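Rigoberto Barrera
Sun 1 December

1/ Okay, I have been meaning to write this up since September, when my sister handed me a whiteboard with a light wood frame and said "you'll find something to do with it." Well, I did, and it has eaten my weekends in the nicest possible way.

2/ The game is simple. I draw little characters on the board in black marker, lay something with holes in it over the top, and whoever is playing has to tell me a story about whoever shows up in the holes. My niece and nephew in Itville will play this until somebody makes them eat dinner.

3/ The best thing I've found for it so far is a tan spongy piece shaped like three rings joined in a row. Three windows, three characters, done! I lay it flat and draw the characters to fit, one to a ring.

4/ I should say that I can't draw. Everyone I make has a round head and arms sticking straight out, as if they're waiting for a hug. When I get tired of round heads I do a boxy one, and the kids have decided all the boxy ones are named Borner and work at the bank.
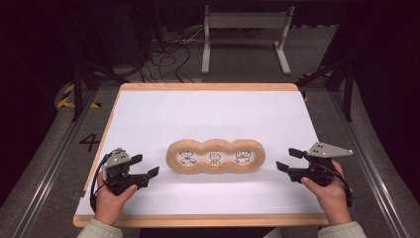
5/ A few things I've learned, in case you want to try it at your place. Draw smaller than you think you should. My first batch had feet poking out under the rings, which gave the whole thing away before the story even got going.

6/ Keep the characters different from each other, too. One big, one tiny, one square is plenty. The tiny one always ends up being the boss, I don't know why, but it happens at my house and it happened at the Cisneros family's house, so there you go.

7/ Put the board down on the floor if you can. We started out at the kitchen table and there was a lot of elbowing (mostly me). On the floor everybody gets a good view and you can scoot around to the other side and find out what your guy looks like upside down.

8/ Last week's story had Borner running off to a town called Zamside with 4000 pancakes, and I'm still waiting to hear how that ends. If you've got a good shape with holes in it, tell me what it is, I'd love to try a new one before the kids come back!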